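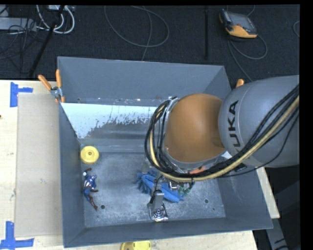 Call for participants: bread and sleep diary study

Tinden is looking for adults who work evening or night shifts to take part in a study of what people eat after work and how they sleep afterward. The study is run from our office on Wendt Street and is led by Margarida Veloso.

We want to hear from people with ordinary jobs and ordinary kitchens. You do not need to be on a diet, and you will not be asked to start one. Bakers, nurses, drivers, cleaners, warehouse staff and security guards are all welcome. So are people who work two part-time jobs, as long as one of them ends after 9 p.m.

What you will do

You will keep a short written diary for 60 days. Each entry covers your last meal before bed, when you ate it, when you went to sleep and when you got up. Most entries take a few minutes. You can use the paper booklet or the web form, but please stay with the one you pick.

You will also come in for two interviews, one at the start and one at the end. Each lasts up to 90 minutes. The first covers your work schedule, who you live with and how you shop for food. The second goes over your diary with you, including any days you skipped. Skipped days are fine. Please do not fill them in later from memory.

We do not take blood samples or weigh anyone.

Who can take part

You can apply if you are 18 or older, have worked the same kind of shift since at least May, and expect to keep working it through the end of the study. You should be comfortable talking and writing in English or Spanish. If you have a newborn at home or are being treated for a sleep disorder, we can't include you this time – there will be a separate study for both groups.

Payment

Participants who finish both interviews and hand in the diary receive $725. If you leave early, you are paid for the part you completed. Bus fare and parking are paid on the day of each interview. Bring your ticket.

Privacy

Your name is kept apart from your diary. Employers are not contacted and will not be told who took part. You may ask for your diary back when the study is over.

How to apply

Call or stop by the front desk and ask for the shift study form. Leave a phone number and the hours when you are awake to answer it. The entrance is on the Skesier Avenue side, next to the pharmacy – the Wendt Street door is for deliveries only.

Forms must reach us by 07/06/2026. We will call everyone who applies, including those we can't place.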